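Zitevis hand-held gripper kit: pre-use inspection checklist, with my comments
Testhorpe bench, December 10, 2022

We have the pair on trial from Dirnden, and I'm the one who has to say whether we keep it. I went down their printed checklist and typed my notes under each line as I worked. Order number ends in 639, if anybody at Dirnden is reading along.

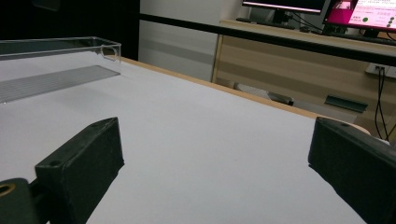
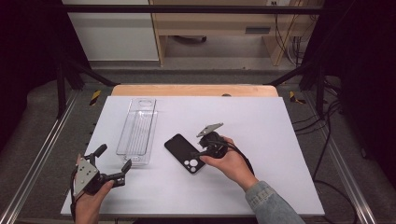
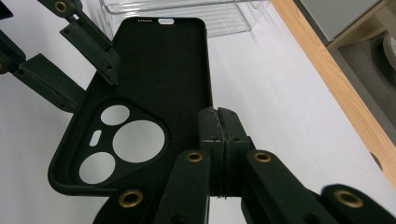

1. Fingers and jaws

Finger tips free of cracks and chips — PASS
Fine scuffs on one of the black fingers and that's it. I'd call that normal wear for a trial unit. I ran a thumbnail along both edges and didn't catch on anything.

Screws seated near the tips — PASS, with a grumble
The screw holes are recessed, so you need a decent light to see what's in them. Please ship the right driver in the box! I went through half my drawer looking for one.

2. Linkage and pivots

Brass grommets in place, no play — PASS
I like these a lot. They're easy to spot against the dark parts, so you can check them at a glance with the jaws closed on something. Wiggle each link by hand anyway.

Jaws close evenly — RECHECK
I did this one on a phone case, lying open side up, gripping at the rim. Fine for me, but I'm used to the Aasen set we had in July and that one had a lighter squeeze. Do it again after the first 300 cycles and write down what you find.

3. Cables

Cable secured at the handle — PASS
One of ours has the cable wrapped around the handle and body. It does the job, but I'd rather have a clip.

Cables clear of walking routes — FAIL
My fault, not the kit's. There's a tangle of black cable on the carpet to the right of the table, and that's a trip hazard any day of the week. Tie it up before anyone else takes a turn. Also make sure you have enough slack to reach the far side of the table without tugging.

4. Work surface and surroundings

Table clean and stable — PASS
White top, wiped down, no rocking.

Hazard markers down — PASS
The yellow-and-black ones are on the floor near the far corners of the table. Leave them there, please.

Sleeves and jewelry — COMMENT
The sheet says "no loose clothing" and leaves it at that. Snug cuffs are fine by me. Rings come off.

5. Paperwork

Manual in the box — PASS
27 pages, and the linkage drawing on page 24 is the only one I needed.

Spare grommets supplied — FAIL
None in ours. I've asked Dirnden for a bag of them and want it here before we sign anything.

Overall: OK to use once the cables are tied up. Jaw recheck still open.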